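Looking after Toker

Toker is the white arm at the end of the Noltis workshop. It pushes toy blocks around a cutting board for a living, and it needs more care than most houseplants. Sunita Crenshaw and I share the upkeep. 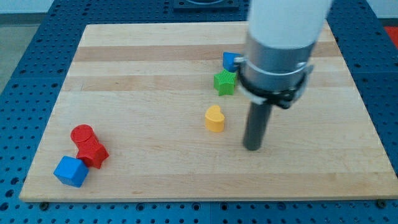
The cell runs on a short list of rules, most of them written in April after the week with the clamp. Every Wednesday the arm gets stopped, locked out and checked from the collar down. The black clamp comes first. Its screws get a quarter turn whether they want one or not, and usually they want one.

After the clamp, the rod. It points straight down and should clear the wood by 2 mm at its lowest programmed point. We check with a feeler gauge. Umut Değirmenci used to check with a folded bus ticket, and I am sorry to report that his numbers were as good as ours.

The board is maple-looking, striped, and bolted to the blue perforated table. Perforated tables are wonderful things: you can mount anything anywhere, so over time you do. Nudge the board by one careless elbow and all 696 stored positions are off by one elbow.

Blocks: cubes, stars, a heart, a cylinder. They get wiped with a dry cloth, no spray. Spray leaves a film, and then the red star skates when Toker so much as breathes near it. Sunita keeps spares in a coffee tin marked NOT COFFEE.

Latest entry in the log, cycle 1182: "Slight wobble on approach. Tightened collar. Wobble now smaller – or I'm used to it." That was me. The following entry is Sunita's, and it says "You're used to it."

Still open: a new cable tie for the Polat controller, a fresh backup of the stored positions, and finding out who has the 4 mm hex key. It was last signed out to "U.D."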